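Part-time home tidying and laundry help -- Cleneck

Ostrowski Home Care is hiring 3 part-time helpers for apartments in the Cleneck area. The work is everyday housekeeping: picking up living rooms, washing and folding clothes, changing beds, and putting things back where the household keeps them. It does not include child care, pet care, or nursing.

Most of our clients are working couples and older people who can manage the heavy cleaning once a month but fall behind on the daily stuff. A typical visit lasts two and a half hours. You will see the same four or five homes every week, so you get to know where the towels go and which drawer is for socks.

What a visit looks like

You start in the living room. Pick up clothes, blankets, cups, mail, and toys, and sort them by room. Lift the sofa cushions, vacuum under them, and put them back with the seams facing the way you found them. Then start the first load of wash, so it can run while you do the floors.

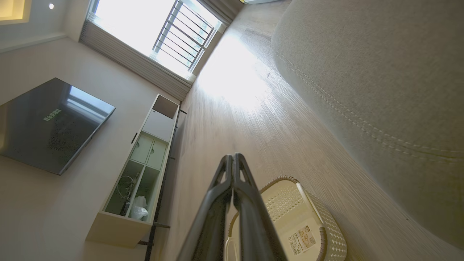 Laundry baskets stay on the floor, not on the upholstery. Some clients have light fabric sofas that mark easily, and a basket that has been standing in a bathroom can leave a ring. Carry baskets across wood and wood-look floors instead of pushing them. Grit gets under the bottom edge and scratches the planks, and we have paid for that more than once.

While the wash is running, sweep and damp-mop the floors, wipe window sills and any railing you can reach from inside, and empty the wastebaskets. We do not ask anyone to lean out of a window or stand on a sill. Outside glass is done by a separate crew.

Fold everything on a bed or table. Shirts in thirds, towels in half and then in thirds, unless the client's card says something else. The card is taped inside a kitchen cabinet door. If the card and this notice disagree, go with the card.

What we are looking for

Experience is nice to have but not required. You should be able to carry a full basket up two flights of stairs, since several of our buildings have no elevator. You need to be on time, and you need to be comfortable working alone in somebody else's home. A driver's license is not necessary -- all current homes are within walking distance of the Flastititz bus line.

We do a background check and ask for two references. One of them should be from a job, a class, or a place where you have helped out regularly. Family members do not count.

Hours and pay

Visits are between 9 a.m. and 3 p.m. Expect 12 to 15 hours a week to begin with, more in May when people put away winter bedding. Pay averages almost $1825 a month for helpers on the fuller schedule and less for those who want fewer homes. There is a $600 payment after your first six months. Travel time between homes on the same day is paid.

Training is two paid mornings in our practice apartment, followed by a week of visits alongside a helper who already knows the homes. We supply cloths, mop heads, gloves, and Cilix floor soap. Please do not bring your own products. A few clients are sensitive to scent, and their cards list what can be used.

Bring indoor shoes with a soft sole. Socks alone are not allowed, they slip on damp floors.

How to apply

Stop by the Ostrowski office in Cleneck before noon, or leave a letter in the box by the door. Include the hours you can work, the earliest date you could start, and a phone number where we can reach you in the evening. A resume is fine but a handwritten page will do. Applicants who applied last fall are welcome to try again and do not need to send their references a second time.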